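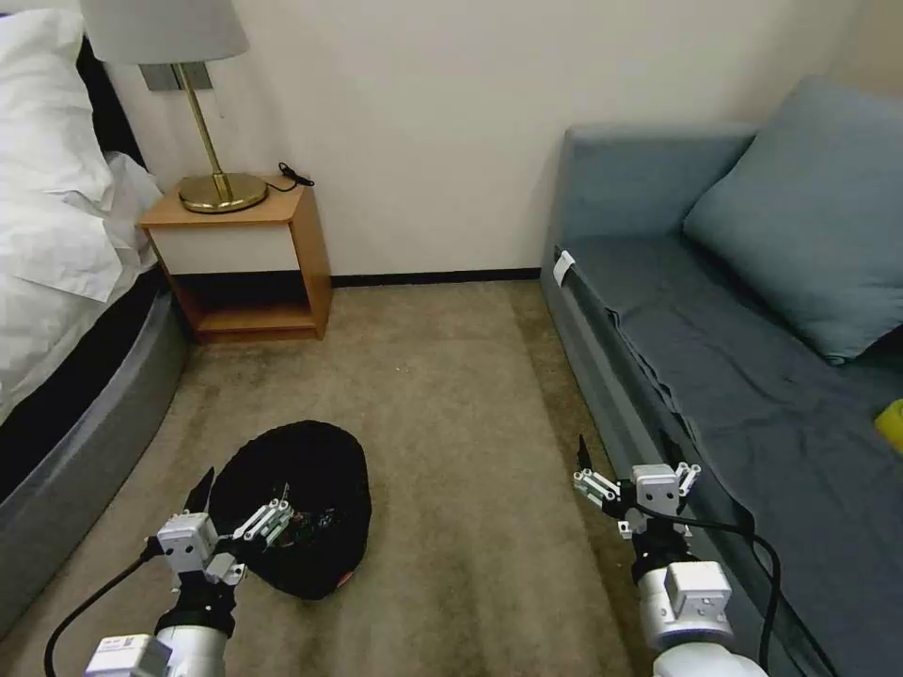 Truka asks why I'd bother tidying a small bedroom that guests only sleep in, and whether they even notice. They notice! Maybe they don't say so, but they do. So, a few posts on what I do with the spare room.

1/ The bed first, always. I shake the white duvet out from the foot end and let it hang over the side. If I start anywhere else I end up redoing it anyway (ask me how I know).

2/ The sofa bed is my problem child. Gray-blue, big cushion, lovely to sit on, but the seat cover wrinkles if you so much as look at it. I tug from the front, smooth toward the back, then leave it alone for 5 minutes.

3/ Anything that lives on the floor goes in a soft fabric basket. Mine came from Griletmont, cost me 17 dollars, and it slumps a bit, but you can shove it wherever and it doesn't scratch a thing.

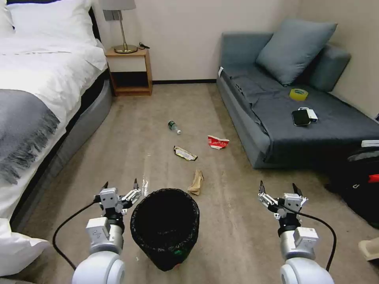 4/ Back to that seat. It's the dumping ground in my house, tape and phones and chargers all end up there, so I do one last sweep of it before I call the room finished. Everything gets picked up and goes to its own drawer, even if I'm tired and it's late.

5/ Nightstand: lamp on top, bottom shelf empty. People want somewhere to drop their book and glasses, and my knickknacks can stay in the hall.

6/ Carpet last, slow passes, door end last of all so you back yourself out. Beige hides a lot but it doesn't hide crumbs!

7/ Doing the bathroom shelf in June, if I ever finish sorting the towels.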